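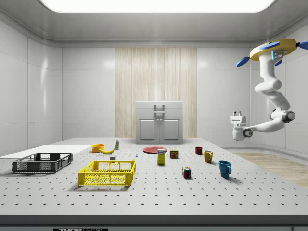 Questions people ask me about sourdough by post

2 min read

What do I get in the envelope?
A little packet of dried starter, enough for one jar with some left over in case the first go sulks. I call mine Enda (everyone's starter has a name, don't judge me) and she's a rye and white mix.

How do I wake it up?
Tip half the packet into a clean jar with two spoons of lukewarm water, leave it till it goes soft, then stir in two spoons of flour. Feed it the same again every day. Mine usually get going by day four, but a cold kitchen can drag it out to a week.

It smells like nail varnish. Have I killed it?
No! It's hungry. Pour most of it off, feed it, and sniff again tomorrow. Pink or orange streaks are another matter — bin it and use the other half of the packet.

Can I use tap water?
I do, here in Zarbridge. If yours smells strongly of chlorine, let a jug stand overnight first.

When do you post?
Saturday mornings, once I've had my toast. Packets cost £2 and that includes the stamp.

Do you sell bread too?
I don't, sorry, my oven fits one loaf and we eat it. Trinidad Barredo bakes with Enda's offspring and has a stall at the market most weeks, so try her, and get there before ten if you want the seeded one.

Last updated: October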